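Equipment > Retail Floor > Shelf Replenishment

Filed under: Store automation, Stockroom carts

Skeltik S2 Replenishment Cart

The Skeltik S2 brings cartons from the stockroom to the aisle on its own and stops at the bay that needs filling. It replaces the walk with a pallet jack. Facing up the shelf is still hand work, and staff spend more of the shift on it once the cart is running.
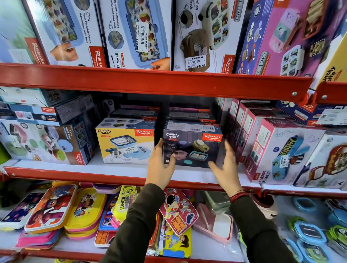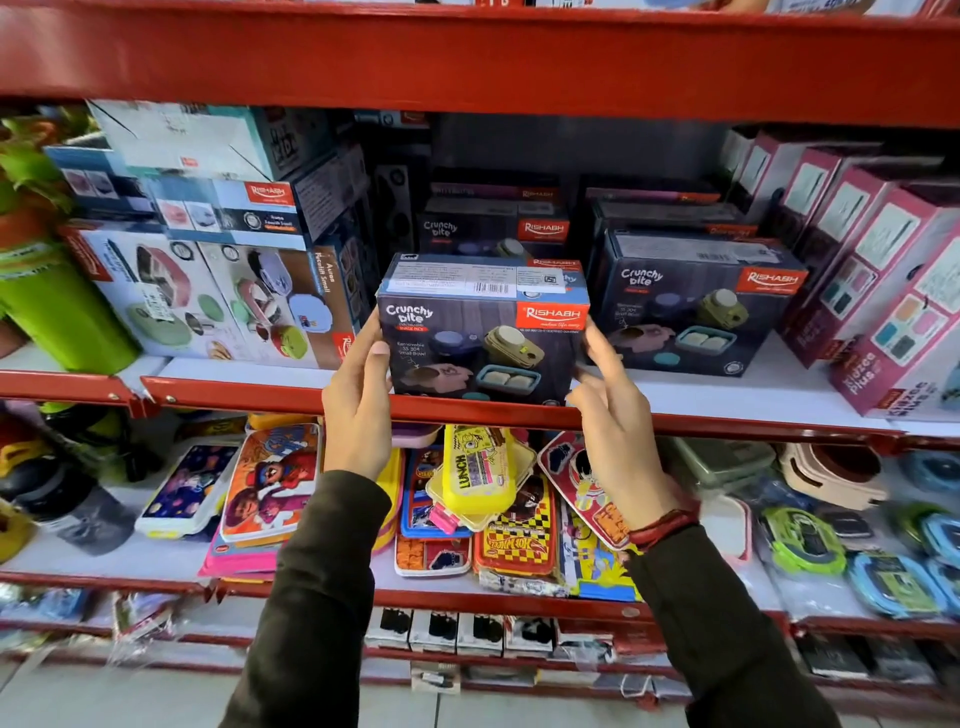

Boxed lunch ware on a middle shelf, handled with both hands.

Does the cart put stock on the shelf?
Shelving stays with the store team. The cart shows the next bay on its screen and waits until someone taps "done" -- it has no arm.

Load limit: 259 lb
Deck height: 337 mm
Overall length: 1045 mm
Batteries: 2, swappable

Built by Takagi and sold through Billurley. Plan on one short training session per shift. Spare decks ship from Plollevberg.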